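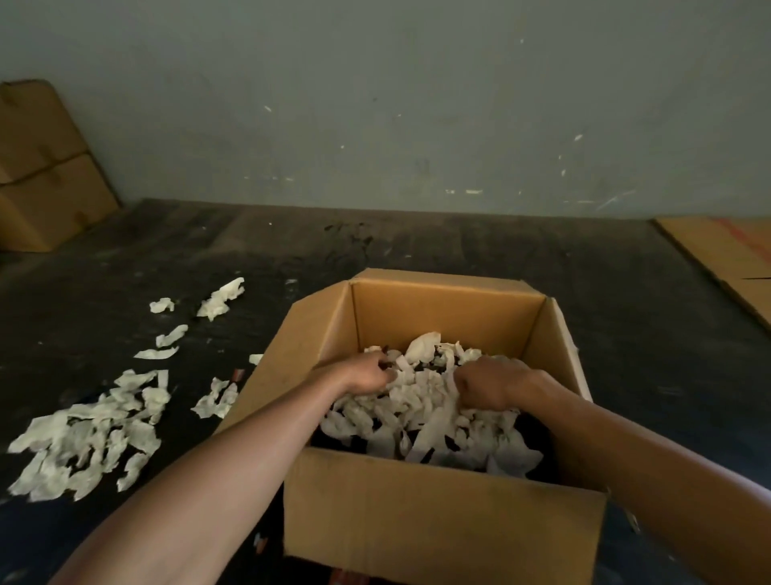
I've packed up a whole lot of breakable stuff over the years, first for my own moves and then for the little secondhand dish shop I run out of Fotthorpe, and the question I get more than any other is how much paper to put in the box. More than you think! I crumple mine by hand and push it down with my fists until it pushes back, and I don't worry about it looking nice. Plain white paper, a plain tan box with the flaps opened out, a pile of extra scraps on the floor to the left where I can grab them, and that's pretty much the whole setup.

Last updated 5/31/19

What you need

A sturdy cardboard box, a good stack of plain packing paper or tissue, tape, scissors, and a marker. I buy my paper in bundles from Clilline, which come 50 sheets to a pack, but anything unprinted will do. Stay away from newspaper unless you like washing dishes when they get there. The ink comes off on everything (ask me about the cream-colored gravy boat).

I also keep every bit of paper that comes in with other people's packages. Torn pieces are fine for filling. I only save the big clean sheets for wrapping.

Pick the right box

Go smaller than you want to. A box of plates gets heavy fast, and mine all go in cubes that measure 18 inches on a side or less. If it held something heavy before and the corners are still crisp, use it again. If the corners are mushy, let it go.

Tape the bottom before you put anything in. One strip down the seam, one on each side of that, and then one across the middle going the other way. Flip it over and give the bottom a push with your palm. If it bows, more tape.

Work on the floor if your knees will let you. I know everybody says to use a table, but I get better leverage pushing down from above, and there's nothing to fall off of.

Make the bottom cushion

Take a sheet, grab it in the middle, and scrunch it toward you with both hands. You want a loose ball with some spring in it, about like a head of lettuce. If you squeeze it into a tight little rock it won't cushion anything, it'll just be a rock in there with your teacups. Lay these side by side until you can't see the bottom of the box, then press down and see how far they sink. Mine usually need another layer, and I usually grumble and put one in.

Wrap and load

Wrap each piece on its own. For a bowl, set it in the center of the sheet and bring the corners up and in. For a mug, stuff a bit of paper inside first, then roll it from one corner and tuck the ends. Plates go in standing on edge, like records. Heaviest things low, light things on top, and a wad of paper between neighbors so you never hear a clink.

Fill the gaps

Okay, this part is where most people quit too early. Once everything's in, go around the edges and poke paper down the sides with your fingers. Corners especially.
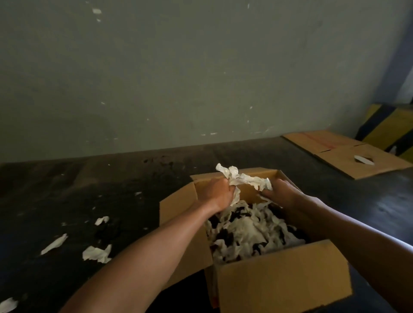

Hold one side down with an open hand while you work the next wad in with the other, or it all just pops back up at you. Keep going until the paper comes up to the rim or a hair over it, then fold the flaps in and lean on them a little. You should feel it push back, but the flaps should still meet without a fight.

Now rock the box gently before you tape. If anything shifts, open it up and find the empty spot. My friend Shahla Daneshvar once sent a set of Mensah soup bowls 884 miles and rocked that box so many times her dog started barking at it. All of them made it.

Tape the top the same way you did the bottom and write what's in it on two sides, not just the top. Once boxes are stacked you can't read the top.

A note on unpacking

Run your hands all through the paper before you throw any of it out. I lost the lid to a Vitum sugar bowl one October by being in a hurry, and I've been looking for another one ever since. If you've got one, write me!

We use cookies to make this site work better. By continuing to browse you agree to our use of cookies.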